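Sun 18 April

Open Day at the Voser Building

The Rurkusville automation club opened its doors for the spring visit, and 115 people signed the book at the front desk. That is a good deal more than came in December, when the parking lot was iced over and the heat went out in the east half of the building. Coffee was set up in the hallway this time so that the workroom stayed clear.

Most of the visitors came to see the arm on the back bench. It was set up with one job for the day, which was to pick up a soft red tomato and put it in a wooden bowl. The bench has a wood-grain top with clear acrylic walls, low enough that children could see in from the step. The walls keep things from rolling onto the floor, which was a problem at the last open day.

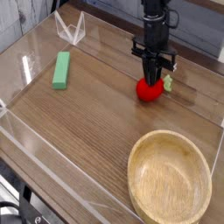
Gadlow Newsletter, No. 11

Each run began with the bowl at the near right corner and the tomato farther back. The arm comes down from above with its two fingers pointing at the table, closes on the tomato, lifts, swings over, and lets go. Between runs one of the club members put the tomato back by hand, in a slightly different spot. Several visitors asked to choose the spot, and they were allowed to, as long as they stepped back before the run was started.

A soft tomato was picked for the job for a plain reason. A hard ball slips out if the fingers close a little off center. The soft one gives, and the fingers can hold it even when they come down to one side. The drawback is that it changes shape when pressed, so the arm cannot count on it being the same width each time. The members have spent most of the winter on how far the fingers should close and how low they should go before they do. Too high and they pinch only the top. Too low and they push against the table.

The green block was on the table for part of the demonstration. It was not part of the job. With only a tomato and a bowl to deal with, the arm had been doing well, and the members wanted a second object in there that it was supposed to leave alone.
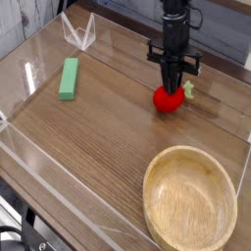 What People Asked

The most common question was whether the arm is being steered by someone with a hand controller. On open day it was not. A member started each run from the keyboard and the arm did the rest. For practice runs the members do steer it by hand, and those runs are saved and used later to teach it the job. The club has 1,696 saved runs so far. They were made over the winter on Tuesday evenings, and anyone who can sit still for an hour is welcome to come and add to them.

The second question was how long it takes to learn to steer. Most people can get the tomato into the bowl on their first evening. Doing it smoothly takes longer. Jerky runs are kept in a separate folder and are not used for teaching.

A man from the Štěpánek orchard asked if it could pick real tomatoes. It has not been tried. Real ones are heavier, they bruise, and they are attached to a plant. He left his phone number and said he could bring a crate in late summer if the club wanted to try it on loose ones first. That has been put on the list for the next members' meeting.

There were two stops during the day. The first was in the morning, when the emergency button was leaned on by a visitor's backpack. The second was after lunch and was a software fault, which took one restart to clear. The button has now been moved to the other end of the bench, where it can still be reached from the operator's chair.
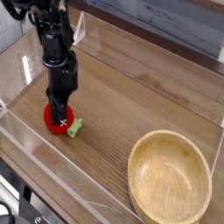

By Johanna Berchtold

I stood at the bench for the afternoon session and was glad to answer what I could. A few things I promised to look up are answered here.

The stem on the tomato does matter. If a finger lands on it, the grip is uneven, and the tomato can turn as it is lifted. We have tried runs with the stem facing every direction and will keep doing so.

The arm runs at 2 speeds, and visitors saw the slower one. The faster one is only used with the room empty.

The bowl is not fastened down. We do move it in practice, but for the open day it was kept near the same corner so that people could follow what was going on.

A gray child's mitten and a pair of reading glasses were left on the hallway table. They are in the front desk drawer and can be picked up any Tuesday evening after six. Please use the side door, as the front one is locked once the office closes.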